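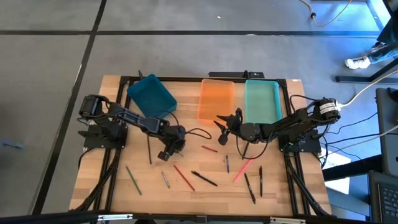 Kibet Waweru wrote in to ask whether the Tulard hardwax oil can go over an old mineral oil finish on butcher block. It can, after two wipes with mineral spirits and a full night of drying.

Tested on a maple offcut, two thin coats, 8 hours between them. Sheen is low and even. Water left standing for 14 hours raised no grain and left no ring. Red wine left a faint mark that sanded out at 220 grit. Coffee left none.

Coverage falls short of the label on end grain, where the first coat soaks in fast. The lid seals poorly once the rim is coated; decant into a smaller jar. Odor is mild. Price at Baltden: $67 a can, brush not included.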